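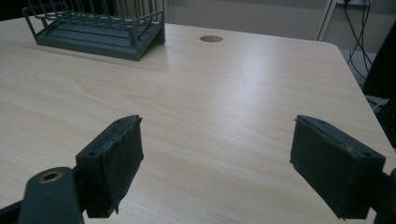

Wrist view, fingers open over bare desk. Green rack top left, grommet hole to its right.

Notebook, July, started 9:40

Big day for the width estimator! I finally have the finger mask and the desk plane coming out of the same pass, and the numbers agree with each other for the first time since we moved to the felt pads.

Where I left it: the old tracker in Plamon looked for the inner edge of each finger and took the distance between them as the opening. Fine with hard fingertips, lousy with felt. The pads have a ragged outline and the left one has a flap of material hanging off the lower edge, so the edge fit kept grabbing the fuzz and the opening jumped around by several pixels while nothing moved. I spent far too long last week filtering that in time, and all I got was a smooth wrong answer with lag on it.

New version ignores the pads completely. Each finger has two small screw holes in it, and they are lovely little features: dark, compact, rigidly attached to the part I care about. I fit the finger model to the two holes plus the outer outline of the block, and the opening falls out of the relative pose. The brass-colored bushing at lower left gives me a fixed reference on the mount side, so I can also tell if the camera has shifted in its bracket (it had, a tiny bit, and I would never have caught it otherwise).

Ran it over the full Keltdale replay set, 3703 frames. It lost the fingers in 398 of them. I went through a good chunk of the losses by eye and most are the same thing: something being held covers the inner hole, the fit has only one hole left and slides along the block. Oluwatosin suggested keeping the last good hole spacing as a prior instead of letting the solver choose freely. Obvious once she said it. Putting that in after lunch.

11:15. Desk plane. The glare was killing me here. The top has a soft sheen in the middle and toward the right, and the depth network reads that patch as a dip. Pascal's trick: sample from the less shiny wood closer to the left, fit the plane there, then extend it under the shiny part. I used 30 sample patches and threw out anything overlapping a finger or its shadow. The plane now sits still between frames and the dip is gone from the planner's height map.

The finger shadows are worth a note of their own. They are faint and soft, and the old segmenter labeled them as obstacles about a third of the time, so Besson would plan a cautious arc around absolutely nothing. With the plane constraint in place anything with zero height gets dropped. Same for the grommet hole, which used to come through as a dark round object to be picked up. I did enjoy watching the grasp proposals pile up on it, but it had to go.

2:30. Prior on hole spacing is in. Reran only the lost frames and got most of them back. The stubborn ones are where the right finger sits so close to the camera that its outer hole goes out of view. Not sure yet what to do there. Could lean on the bracket at the right edge, but it is dark against dark and the contrast is poor.

The rack is the next fun one. Tray is solid and segments beautifully. The wires above it do not: the mask comes back as scraps, and the planner believes it can reach through the gaps. For now I am wrapping the whole thing in a convex hull and growing it by 5 mm. Crude, and it blocks any grasp inside the rack, but we don't need those until the next round of tasks. Oluwatosin wants to try fitting straight line segments to the wires and I think she's onto something.

Also tightened the workspace crop so it follows the far edge of the desk around the rounded corner. The cables hanging behind were producing stray points that floated into the reachable volume.

To do:
- push the hole fitter to Nuler, branch felt-fingers, and ask Pascal to review the solver part
- log bushing position every frame, warn on drift
- trim the flap on the left pad, or leave it as a test case? leaning toward leaving it
- rerun the whole replay set overnight with the prior on
- write down the shadow threshold somewhere other than my head

5:50. Overnight job is queued. Can't wait to read the log tomorrow.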